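Subject: Re: Open day at the Girum building, arrangements for March
List: Flollov Automation Users
Reading time: 3 minutes

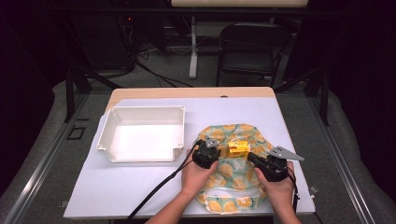 Tabletop station with hand-held grippers, tray and printed pouch.

Dear members,

Thank you to those who replied to the first notice. The questions raised by Angelica Soriano on behalf of the Espiritu training center are likely to be shared by others, and I am answering them on the list with her permission.

Angelica Soriano wrote:
> We would like to bring a group of trainees to the open day.
> Before I confirm, could you tell us the following. Will visitors
> be able to handle the grippers, or is it a viewing only? Is the
> demonstration suitable for people who have never worked with
> robots? Finally, is the hall on the ground floor? One member of
> our group uses a wheelchair and the entrance on the street side
> was difficult for her last year.

Visitors will be able to handle the grippers. The tabletop station is worked by one person at a time, seated or standing, with a gripper in each hand. The staff member on duty will first show a short task with small objects, a pouch and a tray. Visitors may then take a turn. Each turn is limited to 3 minutes so that every group can be served. Please ask your trainees to remove rings and bracelets beforehand and to roll up long sleeves. Bags and coats are to be left in room 114, which will be locked during the demonstrations.

No earlier experience is needed. The introductory talk, given by Borko staff, has been written for a general audience and covers how hand movements are recorded and what the recordings are used for. Members who want a more technical discussion are asked to stay for the afternoon session, where questions on calibration and data formats will be taken. These will not be answered at the station itself.

The hall is on the ground floor. The street entrance still has two steps. Your group should use the courtyard entrance, which is level, and ring the bell marked 527. A member of staff will come to the door. Cables run to the station and across parts of the floor, and all visitors are asked to follow the route shown by staff when moving about the hall. If your trainee would prefer a separate time with more space, please write to me directly and it will be arranged.

Two changes to the first notice should also be recorded. The doors will open at 9:30 a.m. and the introductory talk will begin at 10 a.m., half an hour later than announced. The printed program, of which 1000 copies have been ordered, gives the correct times. The short film listed for the lunch break has been withdrawn, as the revised version is not ready.

Group leaders should send the names of all visitors to the Girum front desk before the end of the month. Names added at the door can be accepted only if there is space.

Yours sincerely,

Jennylyn Umali
Visits and Demonstrations
Borko

Last updated: March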